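Call for participants: performers and crew for the new Kudden music video

Posted November 22, 2018

Kirnent is a small music label with four artists. We are looking for people to take part in the video for "Fimberg", the next single by the band Kudden. The song is five minutes long and the video will follow it from the first note to the last, with no story before or after.

Please read the whole text before you write to us. Many questions we receive are already answered in it.

About the song

Kudden are three musicians who began to play together at university. Their first record was sung mostly in a low voice over piano. "Fimberg" is different. It has drums, two guitars and a choir in the last chorus, and it was recorded in one night in July in the old dance hall at Brophy. The band liked the sound of that room very much, and this is why we go back to the same hall to film.

The single will be released digitally first. The seven-inch record comes later, together with a printed booklet of the lyrics. The video will be published on the same day as the digital release.

Who we are looking for

Dancers. We need people who are comfortable to dance close to others. You do not have to be a professional. Our choreographer works with simple steps and repeats them many times, and she prefers people who listen well to people who know a lot of steps already. Knee problems should be mentioned in your message, as there is one part on the floor.

Choir. The final chorus will be filmed with a real choir of 42 singers. The sound in the video is from the record, but we ask that you really sing, because the face and the neck look wrong when a person only moves the mouth. Altos and basses are most needed at the moment. You will receive the notes and a practice recording by email.

Audience. For the wide shots we would like to fill the hall with nearly 70 people of every age. There is no age limit at the top. Persons under 18 can come with a parent or guardian, who must stay in the building the whole time and is welcome to be in the video too.

One costume assistant. This is a paid job for the complete production, including the fitting day. You should be able to sew by hand quickly, to iron, and to keep a list of what was given to whom. Experience in theatre is a good thing but a school musical also counts.

One production runner. Also paid. You need a full driver's licence and a friendly manner early in the morning.

What we offer

Dancers, the costume assistant and the runner are paid by the day, and we will tell you the exact rate before you have to decide anything. Choir and audience members receive a fixed thank-you payment, a warm meal and a copy of the record when it is pressed. We pay back bus and train tickets within the province if you keep the receipt. Petrol costs we can only pay when at least three people travel in one car.

There is parking behind the hall. The hall has one step at the main door and a ramp at the side door. The toilets are on the ground floor. If you need something else to be able to take part, write it in your message and we will try to organise it.

How the days will look

Dancers have two rehearsals and two filming days. The choir has one evening rehearsal and one filming day. The audience is only needed on the second filming day, from the afternoon until late evening.
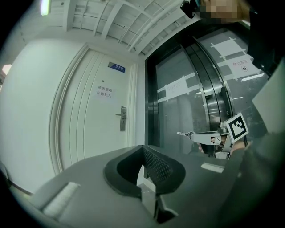
Reading time: 4 minutes

Please bring clothes in dark green, brown or grey, without writing or logos. White does not work with our lights. Make-up is done at the hall for the dancers, and all others come with their everyday face. The hall is cold in the mornings, so bring a thick sweater for the breaks.

Telephones stay in the cloakroom during filming. The song is not yet released and we ask everyone to sign a short paper in which you promise not to record or share it. The same paper gives us the permission to show you in the video, in the trailer and on the cover of the single. Read it calmly, you will get it by email some days before.

How to apply

Write an email to Philomena Ó Dálaigh, production office, with the subject "Fimberg video" and the group you are interested in (dancer, choir, audience, costume or runner). You can name two groups. Please include:

- your name, age and the town where you live
- a recent photo, an ordinary one is enough
- for dancers, a link to a short clip where you are moving to any music
- for the choir, your voice part and where you have sung before
- for the paid crew jobs, a CV of one page
- a phone number and the hours when we can reach you

We answer every message, but it can take two weeks. For our last video we received 359 applications and there are only two of us reading them. If you applied that time and did not get a place, you are very welcome to try again - we kept no list of refusals.

The filming dates are sent together with the answer. If you already know that you cannot travel on short notice, please tell us this too.

Kirnent Records, Production Office, Brophy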